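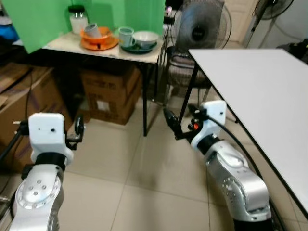

# Ollau two-arm workstation

The Ollau is a two-arm robot for light indoor work: clearing a table, stacking crockery, moving jars and boxed goods from one surface to another. It is sold to workshops, teaching kitchens and small packing rooms that want to find out which jobs they can hand over now and which they should leave for a few years.

## What it does well

- Picks up mugs, bowls and cups that stand upright
- Moves lidded jars without tilting them
- Sets items down on a table, shelf or tray at a height you have saved
- Repeats a taught job through a shift, with a pause whenever a person steps inside the marked area

## What it does with supervision

Nested items take longer. A bowl on a plate can be lifted as a pair or separated, but the machine needs to be told which. A cup lying on its side inside a bowl is a fair test of any gripper, and we suggest you try one during your trial period. Clear glass is harder than coloured plastic, and strong sunlight makes it harder still.

## What it does not do yet

It does not wash up. It will not fold cloth, carry hot liquids or open a taped cardboard box. It does not climb steps. We get asked about ironing most weeks and the answer is no.

## Speed

A practised person will clear a small table faster. The Ollau suits jobs that are dull and steady, where the pace matters less than having it done by morning.

## Specification

| | |
|---|---|
| Arms | Two, mounted as a pair |
| Grippers | Griltik, one per arm |
| Saved jobs | Up to 1,000 |
| Complete unit, packed | 176 kg |
| Training included | 10 hours |
| Control software | Mollen |

## Floor and room

Hard, level flooring is best. Ceramic tile is fine, including tile with grout lines. Rugs should be lifted. Leave a clear space between the arms and the table – table legs are the most common thing for an elbow to catch – and keep chairs, bags and fan leads out of the marked area.

## Trial and delivery

Trials are run from the Ševčík showroom or at your own site. Bring your own crockery if you can, chips and all. Orders placed since August include a spare pair of finger pads. Fitting is charged separately for sites with stairs and no lift.

Page updated October 9, 2021.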